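Progress report to the Doucette Fund
Village water and clinic power project, Dundance
Submitted Feb 3, 2021

Purpose of the grant

The grant supports a small overseas team in fitting a gravity-fed water supply and a solar power system for the health post at Dundance. The present report covers the period from the July visit to the end of the dry-weather works. It follows the order of the headings in the grant agreement. Spending is reported separately on the Fund's own form.

Travel and freight

The team of nine travelled in two groups. The first went ahead to settle lodging and to meet the district water office; the second travelled with the tools. Heavy items were sent by sea through Vidov, our freight agent, and were held at the port while the duty waiver was checked against the packing list. The waiver had been issued under the name of the village and the packing list under the name of the clinic. A corrected list was accepted, but storage charges had to be met in the meantime and these have been taken from the contingency line.

The last stretch of road was passable for light vehicles only. Pipe was moved from the district store on hired tractors, and the panels were carried up by hand from the ford.

Water supply

The spring box has been rebuilt and fenced. A total of 2121 metres of pipe has been laid between the spring and the storage tank, which holds 1000 litres. Three tap stands are in use, at the school, the health post and the lower market. A fourth, near the upper houses, is plumbed but not yet connected, as the landowner has asked for the line to follow the footpath. We have agreed to this and the trench has been marked out again.

Clinic power

Panels, batteries and the charge controller were supplied by Skunix and have been fitted to the health post roof. The system runs the vaccine fridge, the lights in both treatment rooms and one charging point. Before the system was fitted, staff relied on lamps and candles after dark, and the delivery room was given priority in the wiring for that reason. One battery arrived with a cracked case - the supplier has agreed to replace it, and the claim remains open. 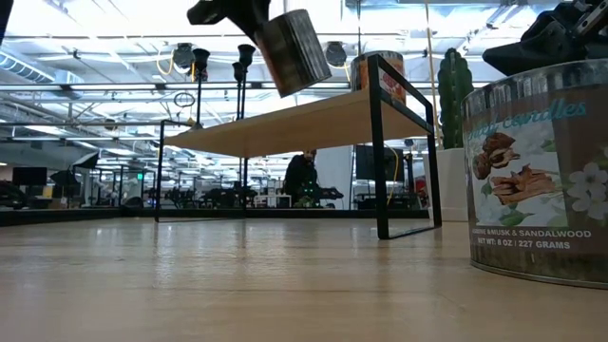

Training and handover

Around 82 households attended the meetings at which the water rules and the monthly charge were agreed. Four residents have been trained to clean the spring box, change washers and read the tank gauge. A set of spare parts is kept locked at the school. The clinic staff have been shown how to check the batteries and have been given a log sheet in two languages.

Work remaining

The fourth tap stand is to be connected once the trench has been dug along the new line. The replacement battery will travel with the next team. Water samples from all stands will be sent to the district laboratory and the results forwarded to the Fund on receipt.

We ask the Fund to approve the transfer of the unspent training money to freight, as set out in line 9 of the budget form.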